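Pens, paper cups and the white table: keeping a work surface fit to work on

Filed under Household, July 17, 2020

I own a white table. I bought it because it looked calm in the shop, and it has been reporting on me ever since. Every crumb, every ring of tea, every short sentence written by a pen that had run off the end of the paper. My brother-in-law Selim Ateş has a brown one and lives like a king.

What follows is what I've learned about keeping a pale top clear and clean, mostly by doing the other thing first.

The two-object rule

Before you start a job, take everything off the table. Then put back one thing to hold bits and one thing to write with. If the job needs tools, they come to the table when you need them and leave when you've finished. You will want to add a third item. It will be your phone, and it will be under something within 20 minutes.

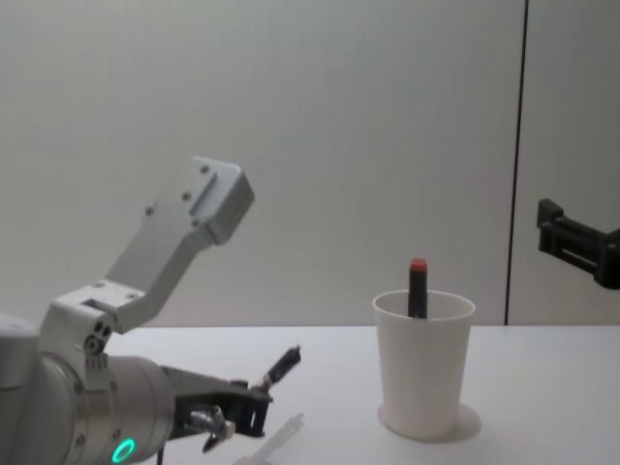
Clear plastic is the worst thing you can put down on a white top. Sleeves, offcuts of wrapping, the little bag the screws came in: they all vanish the moment you let go, and you find them later with your elbow. A white paper cup at least has the decency to stand up, but see-through plastic lying flat on a pale table has more or less left the room. Put it on something dark. I use an old slate place mat, the last of a set of four, and nothing has gone missing from it except the mat itself, once, when somebody served cheese on it.

The paper cup as a pot

You can buy a desk tidy. Motaung's in the high street has a whole wall of them, and I have owned several, all of which filled up with dead batteries and foreign coins. A paper cup does the same work and goes in the bin when it gets disgusting.

A few points on using one:

Keep it well back from your elbow. An empty cup weighs nothing and goes over if you sigh near it.

If it has to hold pens, weight the bottom first. A spoonful of dry rice will do, or a handful of old washers. One pen leaning on the rim of an unweighted cup will have it on its side.

Write on it. "SCREWS, SHELF" takes five seconds. I once kept 40 identical cups in the garage with nothing written on any of them, and spent most of an August looking into each in turn.

Don't drink from the one next to it. Asif Kakakhel, who lives two doors down and helped me put up the Rarnine shelving, has strong views on this and a chipped tooth.

Pens on a bare top

A black pen on a white table is easy to find, so that's one argument for black. The other is that everybody's blue ones get borrowed. Gel pens write beautifully and mark beautifully too, so if yours is the clicking sort, click it in before you lay it down. Mine spends its life with the point out and I've paid for that.

Lay the pen flat and on a slant, out in the open. Square to the edge looks smarter but rolls straight off if the floor is like mine.

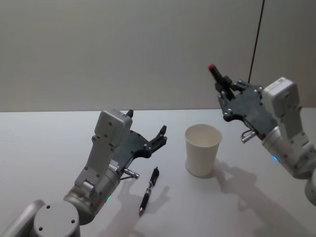

Getting ink off

Blot, don't rub. Rubbing turns a dot into a weather map.

Try warm water and washing-up liquid first, on a soft cloth. If it's still there, a little surgical spirit on a cotton bud, tested underneath the table beforehand, working from the outside of the mark towards the middle. Rinse and dry.

Leave scouring powder in the cupboard. I went at a mark with it and swapped a small blue line for a large dull patch, which I now cover with a fruit bowl. The bowl came from Favari and cost more than I've admitted at home.

Last thing at night

Wipe the top with a damp cloth, then a dry one. Look along it from one end with the lamp low, as the smears only show sideways on. Anything still on the table goes back where it lives, and if it doesn't live anywhere, put it on Selim's.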